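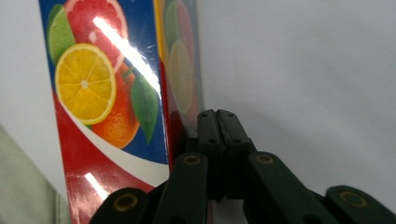
4.3 Leveling and calibrating the Jotero counter scale

Calibrate the scale after first set-up, after any move to another surface, and whenever the zero reading drifts. The procedure requires the 1,000 g reference weight supplied in the accessory tray.

1. Place the scale on a flat, rigid surface away from fans and open windows.
2. Turn the four feet until the bubble sits inside the ring on the rear panel. Tighten each lock nut by hand.
3. Plug in the adapter and switch on. Leave the platform empty until the display shows 0.
4. Hold UNIT and TARE together until CAL appears, then release both keys.
5. When the display flashes 1,000, set the reference weight in the center of the platform.
6. Wait for PASS. Remove the weight and check that the reading returns to 0.

CAUTION: Do not lift the scale by the platform. Side loads bend the load cell and are not covered by the warranty.

Note: If E2 is shown at step 5, the weight is off center or the surface is moving. Switch off and repeat from step 1. 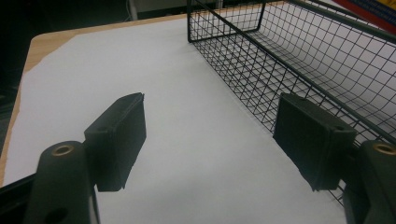

4.4 Setting the tare memory

The scale stores one container weight, up to 200 g. Heavier containers can still be tared by hand, but the value is lost at power-off.

1. Set the empty container on the platform and wait for the stable mark.
2. Press TARE once. The display returns to 0.
3. Hold TARE until MEM appears. The value is now stored.
4. To clear the memory, remove the container and hold TARE until CLR appears.

Note: A stored tare is subtracted from every reading - check for the MEM mark before weighing without a container.

Units built before December use the older key layout. For these, hold MODE in place of UNIT in section 4.3, step 4. Error codes are listed in section 7.

Filed under: Kitchen & Counter Scales > Set-Up Guides

Jotero Product Support | Contact us | Rev. 1/18/26 | Back to top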